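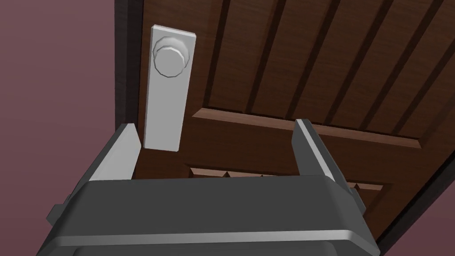

# Chapter 7: Opening Doors in Simulation

In the earlier chapters the robot moved in free space, or it touched only objects which it could lift. A door is a different kind of object. It is attached to the world by a hinge, and the hinge decides where the handle may go. If the controller asks for a motion that the hinge does not permit, the forces grow very quickly. For this reason the door task is a good test for almost every piece of software we have written until now.

The chapter uses the simulated door at the start of these pages, seen from behind the gripper. The fingers are open and their tips are lower than the round knob, with the left one very near the bottom corner of the backplate. The knob is still to be grasped. All the work of Sections 7.1 to 7.3 concerns the short distance between this pose and a firm grasp.

## What you will learn

After this chapter you should be able to:

- estimate the position of a knob from a camera close to the gripper
- plan an approach path which keeps the fingers away from the backplate and the door frame
- write a compliant controller that turns a knob and then follows the arc of the door
- read an episode log and find the step where a trial went wrong

## 7.0 The problem in four stages

We divide the task into *approach*, *grasp*, *turn* and *pull*. Each stage has its own controller, and a small state machine decides when to pass from one to the next. Students often ask why we do not train one policy for everything. This is possible, and Section 7.6 does it, but a staged program is much easier to repair. When a trial fails, the log tells you the name of the stage.

The approach stage depends mostly on perception. A long backplate is helpful here: its straight edges give the detector a direction, even when the door looks tilted in the camera. The carved parts of a door are less helpful. Parallel grooves and small repeated moldings produce many strong edges, and a simple edge detector may choose one of them in place of the plate. In Exercise 7.2 you will measure how often this happens with your own detector.

The grasp stage looks easy and is not. A round knob has no preferred direction for the fingers, so the planner must choose one. It should choose an angle from which the wrist still has enough rotation left for the turn. Many first solutions grasp the knob very well and then reach the joint limit before the latch is free.

### The software for this chapter

We use the Tunside simulator together with the Rallard planning library, both installed in Chapter 2. The door models are in the folder `cruzado_doors`. Arnel Dizon prepared them for the course and wrote the script that changes the hinge friction, the latch stiffness and the wall color between episodes.

One episode lasts at most 600 control steps. The default training set has 2000 episodes, and the random seed is 3030 in all the printed results. Please keep this seed until your numbers agree with ours.

> **Note.** The simulator reports contact forces at every step, but the values directly after first contact are noisy. Filter them before you use them in a condition of the state machine.

We begin with the camera model, and with the question of where the knob is in relation to the gripper.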